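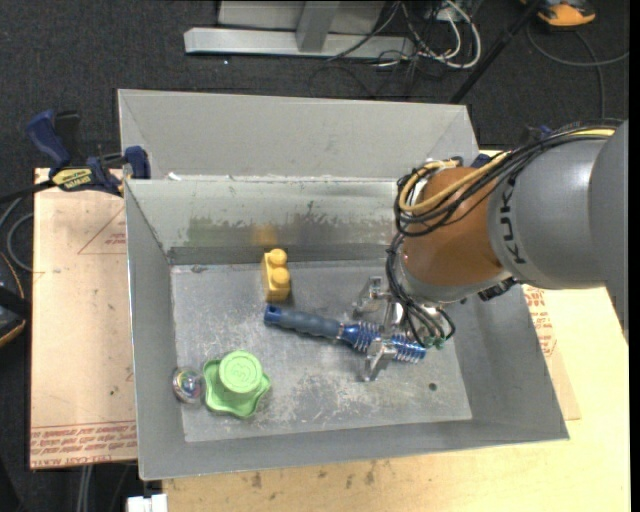
From: Arturo Fontana
To: allotments list
Date: 11 Mar 2021
Subject: Re: Slugs and the early potatoes

Bình Ung wrote:
> Has anyone got their earlies in yet? I put a row in at the
> end of February and now I'm fretting about frost. Also the
> slugs had all my lettuce last year and I'd like to keep some!

Hi Bình, I wouldn't fret! Mine are still chitting in egg boxes on the landing (14 of them, all I had room for) and they won't go out for another couple of weeks. If yours poke through and it turns cold, chuck some old fleece over them at night — newspaper does the job too if you weigh it down.

As for slugs, I go out with a torch after supper and pick them off, which my wife finds very funny. Beer traps never did much for me. Toàn swears by starting lettuce in pots until it's a decent size, and his did look better than mine.

I've got 2 spare bags of compost if you want them.

Arturo

Last updated: March 2021
Contact the list owner | © Mutia Allotments List | Back to top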